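4. Results: Where Things Get Put Down

4.1 The bookings, such as they are

We began with the booking records, as anyone studying shared workspace must, and as most people who have done it once would prefer not to do again. The Eltex system at the Flestden site held around 600 entries for the study period. After removing duplicates, bookings that ended before they began, and a long run of entries titled "test," we were left with 342. Each should have told us who planned to use which table, for what, and for how long. In practice the purpose field was most often filled with the word "work."

The records do establish a few things. Tables near a window were booked earlier in the day than tables near the door. Long bookings were commoner in November, when the heating in the annex was under repair and the main hall became popular with people who had shown no earlier interest in it. Tables with a printed or drawn surface of any kind were booked for longer stretches than plain ones. Our interview respondents explained this last pattern in two incompatible ways: some said a marked table was better for careful work, while others said that careful work took longer and the table had nothing to do with it. We were unable to separate the two and have stopped trying.

4.2 Marked surfaces as quiet instructions

Earlier work on shared kitchens and reading rooms treats the tabletop as neutral ground that people divide up with bags, coats and cups. We found this a fair account of plain tables. A marked surface behaves a little differently. Several respondents described lining up notebooks with the nearest line, even when the notebook had no business being lined up with anything. One admitted to moving a mug that "sat across two squares," and then asked us to leave that out of the transcript, a request we have honored by putting it here.

The tables in the Cirken room vary in age, finish and degree of marking. Figure 2 gives the type we refer to below as "ruled and bordered," in which the working area has both a grid and a clear physical edge.
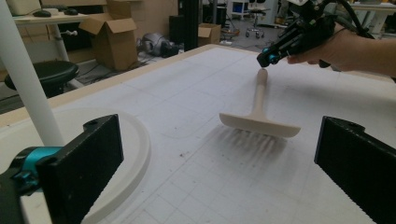

Figure 2. Ruled and bordered surface, Cirken room. The pale grid is crossed by a few longer guide lines; a beige wooden strip runs along the far edge.

We had expected the edge to matter less than the grid. A grid can be read as a set of small claims, each the size of a square, and it seemed reasonable that people would parcel out a table accordingly. They did nothing of the kind. When asked how much of a ruled table they had used, respondents gave answers in fractions of the whole ("half," "the near end," "most of it, sorry") and never in squares. The border, on the other hand, came up constantly. Things inside it were described as being in use. Things on it were described as being on their way somewhere else, including a stapler that by all accounts had been on its way somewhere else since spring.

This bears on what the Negussie protocol calls "resting claims," meaning the belongings a person leaves behind to show that they intend to come back. The protocol assumes that a resting claim gets weaker with time and with distance from the chair.
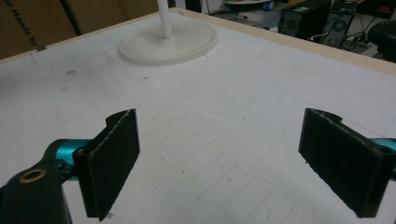
It also assumes that everyone present can tell a claim from a piece of litter, and our respondents were far less sure. A closed laptop was held by all of them to be a claim. A pen was not, unless it was a good pen. A paper cup was a claim if it was full, an insult if it was empty, and a matter of some debate in between. We coded cups as a separate category and would advise others to do the same before data collection begins, as opposed to during the second week, when we did it.

Coding was carried out by 2 raters working apart. Agreement was high for coats and bags and poor for loose paper. On review, most of the disagreement came from a single question: whether a stack of paper belongs to the person nearest to it or to the room. One rater had spent several years in open-plan offices and the other had not. We leave the reader to guess which of them took the darker view.

4.3 The middle of the table

Studies of dining and library tables report that the middle is the last area to be used and the first to be given up. The usual account is one of reach: people put things where their arms are. Our interviews support this for seated work, with the qualification that the middle is also where people put objects they believe should be shared but would be slightly annoyed to see anyone take. Tape falls in this group, as do scissors and the only working charger.

Objects left in the middle tend to acquire a public character that they did not have at the edge. Respondents asked to imagine an unfamiliar item there were more willing to pick it up, move it, or offer an opinion on what it was for. The opinions were confident and did not agree with one another. We suspect that central placement is taken as a kind of invitation, although the present data cannot rule out plain nosiness.

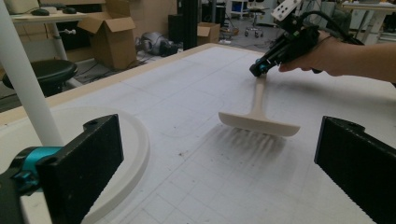 Figure 3. A central placement: cream-colored T-shaped object standing on a gridded white tabletop.

Upright objects deserve a brief note. In the interviews, things that stand were remembered better than things that lie flat, and were more often described as having been put there on purpose. A book lying open was forgotten by most respondents; the same book stood on its end was recalled in detail and held against someone. Height seems to matter up to a point, past which people stop regarding the item as being on the table and begin to regard it as furniture.

4.4 Tall items and the problem of furniture

That point is hard to fix. We asked respondents to sort a list of common items into "things on a table" and "things a table is near." Lamps divided the group. Monitors were placed firmly in the first category and potted plants in the second, even where the plant was smaller than the monitor and had plainly been on the table longer. Stands, racks and poles caused the most hesitation and the longest answers, one of which went on for 5 minutes and touched on the respondent's parents. 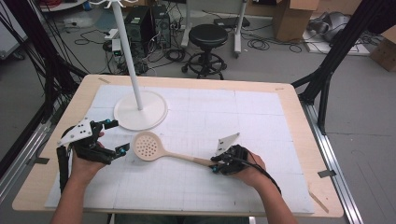 Figure 4. White pole stand with a flat round base, resting near the upper left of a gridded sheet on a light wooden tabletop.

A loose covering complicates things further. Respondents were inclined to treat a sheet or mat as a table of its own, with its own edges and its own manners, and to regard the bare strip left over around it as spare. Spare strips attracted keys, phones and wrappers. When asked whose job it was to clear them, respondents named the last person to use the sheet, on the grounds that the strip was next to it — a theory of liability that we have not met elsewhere in the literature.

The booking records were of no help on this question. Eltex allows a table to be reserved whole or by the half and makes no provision for strips. A comment box was added to the form late in the study period, and the few comments we received through it concerned the temperature of the room.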